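Kirnex Retail Services
Beverage wall inspection, store 513, bay 41
Form revision: May

1. Shelf boards
Level, no cracks or raised splinters along the front edge. PASS
Comment: Light wood boards on all tiers. One bracket screw retightened on the lowest tier. Recheck at next visit.

2. Load
Maximum 80 kg per board. PASS
Comment: Heaviest facings kept off the top tier where the Cikero plan allows.

3. Price rails and labels
Rail seated over its full length, label under the correct product. PASS WITH COMMENT
Comment: Upper rail reads 5.00 under the purple drinks, 3.00 under Ganten, 3.00 under the jasmine tea and 6.00 under the Alien electrolyte drinks. Four labels agree with the price file. Rail clip 622 is worn; replacement requested from Greker.

4. Bottle position
Bottles upright, caps closed, front row behind the rail. Handle slim bottles by the neck and cap, one at a time. 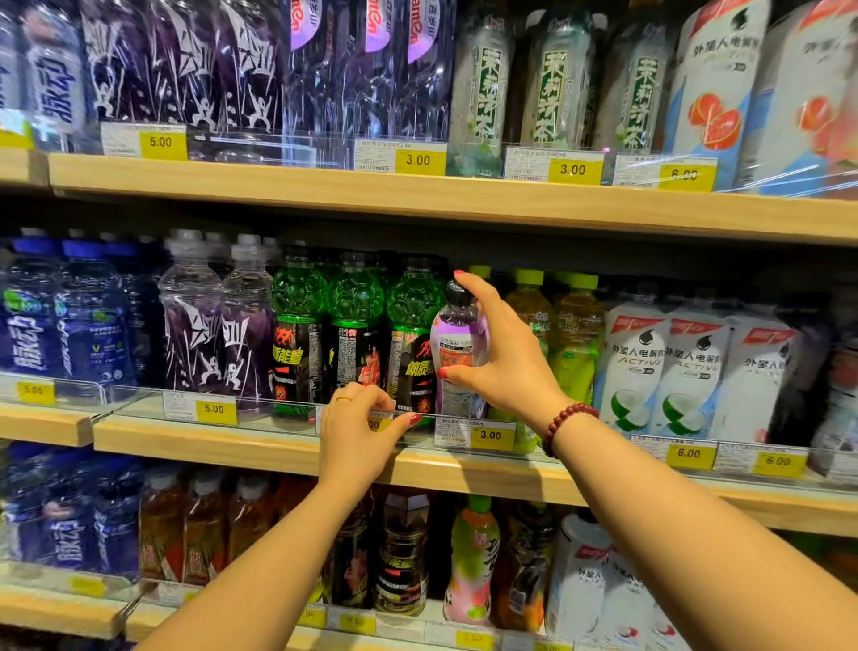

5. Floor and aisle
Dry, no cartons within the marked line. FAIL, corrected on site
Comment: Two Yáñez cartons moved to the stockroom at 10:40.

6. Lighting
All tubes working, covers fitted. PASS
Comment: None.

Result: accepted, one part outstanding (item 3).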